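Severyn Vakulenko
18 Jun 2021

Thread on glove covers for robot hands, and what our handling rules now say about them. Written after the review of the January draft. Mostly of interest if you run two-handed work on soft goods.

A cover is part of the hand. It changes grip, finger width and how much heat the joints can lose. If the risk assessment was done on bare fingers, it does not apply to gloved ones. Redo it.

The old Goltmont sheet treated covers as a consumable, like wipes. Anyone could swap one without logging it. Under the new text each cover has a number and a fitting date, and the pair is changed together.

Why pairs: a worn cover slips sooner than a new one. With one of each, the item creeps towards the new side during a handover and the force readings stop agreeing. We lost 4 shifts to that before anyone compared the gloves.

Fibre shedding. Knitted covers go fuzzy at the fingertips first. Rule 3 in the draft said "replace when visibly worn", which two inspectors will read two ways. We replaced it with a cycle limit plus a tape test on the thumb pad.

The limit is 397 grasps on plush or fleece. Indura asked for a higher figure. Their log has one cover lasting 1,045 grasps, but on smooth cotton. Pile fabric is harder on a knit and the table now has separate rows.

Exposed metal. Any fitting the cover leaves bare must be smooth, with no burr that can catch a thread. Check by drawing a strip of fleece across it, both directions, power off. Record pass or fail for each hand.

Two hands on one soft item: agree which hand leads before the move starts. The supporting hand goes palm up, fingers open, and does not close until the leading hand has reported a stable grip. 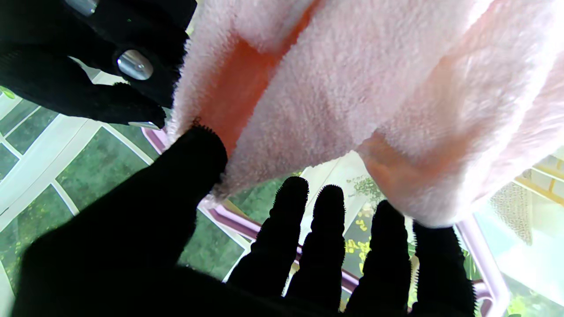 Release is the reverse. The leading hand lets go last. If either hand reports a slip, both hold position and wait for the operator. No automatic regrasp on soft goods, because a fold caught between two fingers can read as a good grip.

Daylight. Cells next to windows need the camera check repeated when the light changes. Dark gloves against bright glass lose their detail and finger positions get misjudged. Furnton fitted blinds, Leblanc moved the cell. The rule accepts either.

Still open: washing. We have no agreed figure for how many washes a cover can take before the tape test stops meaning much. If you have data, send it with the fabric type and the wash temperature.

Recent from this account
Force limits for soft items: which table to use
Logging slips without drowning in them
Notes on the Leblanc cell layout
Why the operator stop is on the left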